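Notes for week two, soups and stocks. I typed these up from my scribbles, so forgive the order — I put things down as they came up in class.

## Start with the onions

Everything we make this month (December is soup season, I don't care what anyone says) begins with onions cooked slowly in butter or oil. Slowly! If yours are brown after five minutes the heat is too high. Put the lid on, add a pinch of salt, turn the burner down and go chop your carrots. I like 40 minutes for a big pot of French onion, and I know that sounds like a long time.

## Stock

Cold water over the bones, always, and bring it up gently so you can skim the gray foam off the top. Once it's clear, in go:

- one onion, cut in half, skin left on
- celery tops and a carrot
- a bay leaf
- a few peppercorns

No salt at this stage. The stock will cook down, and a stock that tasted fine at noon can be way too salty by supper (ask me how I know).

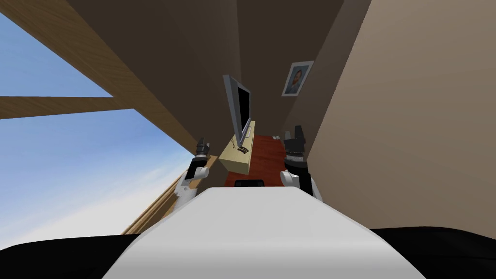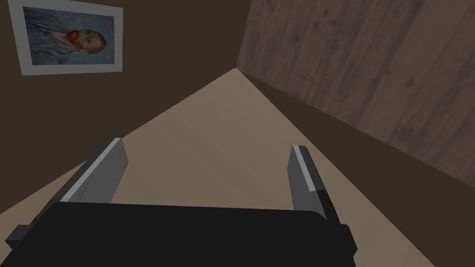
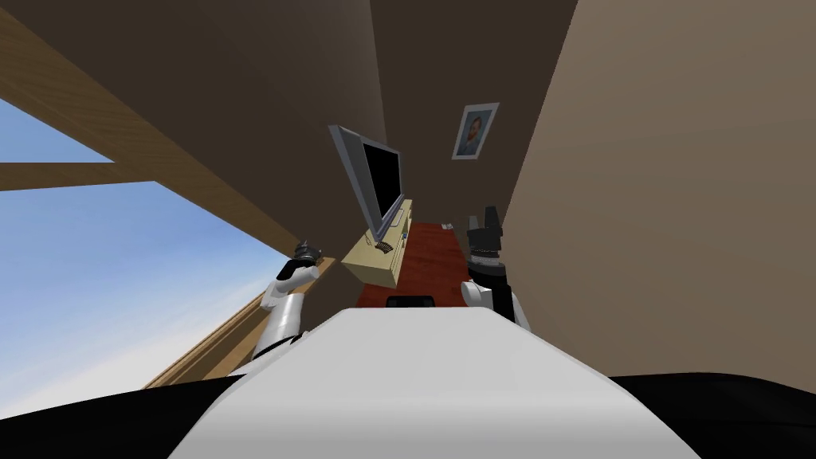

Colleen Gill wanted to know whether she could skip the bones and use a carton from the store, and yes, she said, she'd already tried it with the leek and potato and her kids ate two bowls each. Fine by me. Get the low-salt kind and simmer it with the same vegetables for half an hour, then strain. It wakes up a lot.

## Thickening

Three ways, and we'll do the first two in class:

1. Mash some of the potatoes or beans right in the pot.
2. Stir in a roux, which is equal parts butter and flour cooked until it smells a little nutty.
3. Cream at the very end, off the heat.

If you go with the roux, add the hot stock a ladle at a time and whisk like crazy. Lumps? Push it through a sieve and carry on.

## For next time

Please bring a jar or a tub with a tight lid so you can take your soup home. We're doing red lentil with cumin and lemon, plus a quick flatbread. Soak nothing — red lentils don't need it. Just rinse them until the water runs clear, and bring your own apron if you have one.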